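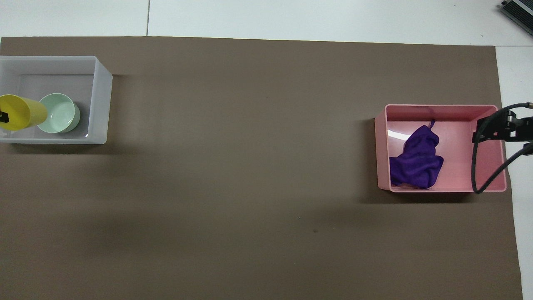 *Figure 1. Plastic bin on the brown mat.*

# Does Washing Change How Much Water a Towel Can Hold?

Henrique Vilela
Household Science project, final report
3 September 2019

My grandmother swears that a new towel is useless until it has been washed a few times. My roommate says the opposite, that towels are at their best on the first day and go downhill from there. I've heard both claims so many times that when we were told to pick a question from everyday life, I had mine before the end of class!

## Background

Most towels and cleaning cloths are either cotton or some kind of synthetic blend. Cotton soaks up water in two ways: the fiber itself takes some in, and the gaps between the fibers and loops hold the rest. A synthetic cloth works mostly with the gaps. New cloth often comes with a finish on it that makes it feel soft in the store, and that finish can repel water. Fabric softener can leave a similar coating behind. So my grandmother has a point, at least on paper.

I found less written about what happens later on. Loops get flattened, lint comes off in the dryer (a surprising amount of it), and the cloth shrinks a bit, which packs the yarns closer together. I couldn't find two sources that agreed on whether that helps or hurts.

## Materials

I bought 20 cloths from two product lines. Ten were Tronley cotton hand towels and ten were Clondach blend cloths. I cut a 200 mm square out of each and hemmed the edges on my aunt's sewing machine, which took an entire weekend and is the part of the project I'd gladly hand to someone else. The hems matter though — my first few test squares had raw edges and lost so much thread in the wash that their dry weights were meaningless.

The detergent was plain Mendes powder with no softener. For one side test I added Clemano softener to see if the coating story held up.

## Method

Each square was weighed dry, then lowered into 200 ml of tap water and left for one minute. I lifted it by one corner with a clip, let it drip for 30 seconds, and weighed it again. The difference is the water held. I divided that by the dry weight so the two kinds of cloth could be compared fairly.

I did this with the squares new, after one wash, after five, and after 10. All of the washes were warm, and the squares went in the dryer on low each time.
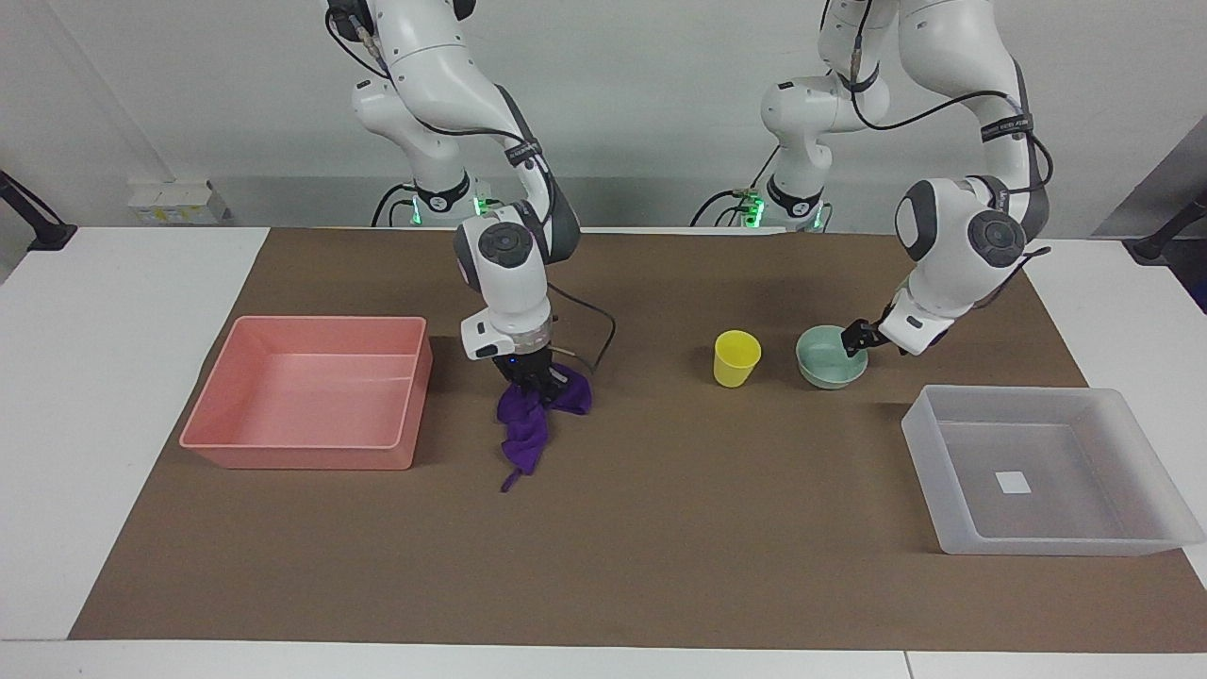 The drip time turned out to matter more than I expected. Reginald Abernathy, my project advisor, suggested I try one square with different drip times before starting the real measurements, and the reading dropped quickly over the first several seconds and then leveled off. I had planned on a five-second drip, so that advice saved the whole data set. Thank you, Mr. Abernathy!

## Results

| Washes | Cotton (g water per g cloth) | Blend (g water per g cloth) |
|---|---|---|
| New | 2.4 | 3.1 |
| 1 | 3.3 | 3.4 |
| 5 | 3.9 | 3.5 |
| 10 | 3.8 | 3.4 |

The cotton jump after a single wash was huge. New cotton squares even floated for a moment before they started to sink, and I got a little too excited the first time I saw it. After one wash they went under right away. The blend hardly moved in either direction.

In the softener test, cotton that had been through five plain washes went from 3.9 down to 3.5 after one wash with softener. I only did this with two squares, so I wouldn't lean on it.

## Discussion

Grandma wins the first round, at least for cotton. My roommate may still be right over a longer stretch, since the cotton number slipped slightly between five and 10 washes, but the slip is smaller than the spread between squares, and I can't call it a real drop.

Sources of error:

- The kitchen scale reads to the nearest gram, and the dry squares are light.
- My timing was by phone stopwatch, started by the same hand that held the clip.
- Dry weight depends on how humid the room is. I began in January with the heat on, and the later weighings were in much damper weather.

If I did it over I'd keep the dry squares in a sealed box overnight before weighing, and I'd go well past 10 washes. I still have all the squares, and I'd love to keep running them through the laundry with my regular loads — the next weighing is planned for wash 15.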